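# How Do You Test a Robot's Hand?

Your hand has 27 bones and lots of muscles, and it can feel how hard it is squeezing. A robot's hand is much simpler. Many robots use a gripper with only two fingers, which open and close like a pair of kitchen tongs.

Before a gripper goes on a robot, people often try it out themselves. They hold one in each hand and do ordinary jobs with it. At the Helbridge workshop, testers compare two kinds, called the Nudau and the Sqalli. Each kind gets the same list of 11 jobs, such as picking up a cup, folding a towel and lifting a bag.

Soft things are the hardest. A block keeps its shape when you pinch it. Cloth folds, slips and hangs down in a new way every time.

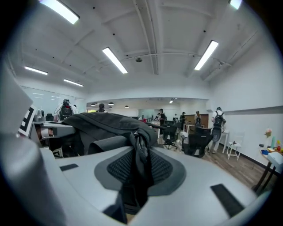
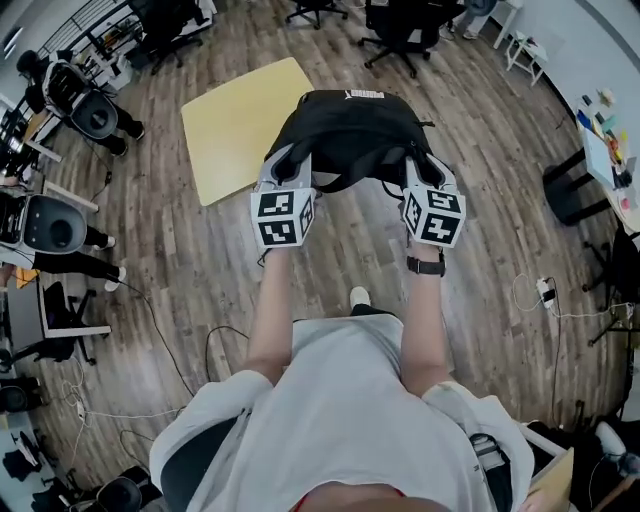 **Category: Robots and Machines**

## What are the black-and-white squares for?

The squares with the blocky patterns are called markers. A camera can find them easily, and a computer uses them to work out where each gripper is and which way it is turned. On the grippers lifting the black backpack, the markers cover the faces of a white cube — that way, a camera can see a pattern from many different sides.

## What makes a good gripper?

Testers at Helbridge look at how well it holds on, how tired their arms get and whether it squashes things. They try every job 8 times with each kind. One good lift could be luck.

In July they finished 134 tries in a single week. The Sqalli was better with small, hard things. The Nudau was better with cloth, but it weighs 900 grams, and that feels heavy after lunch.

The results go into a notebook called the Drikport list, and the designers read it before they change the shape of the fingers.

## Try it yourself

Find two pairs of kitchen tongs and hold one in each hand. Try to lift an empty school bag by its sides. Next, try a sock, and then a plastic cup. Write down which one you dropped the most.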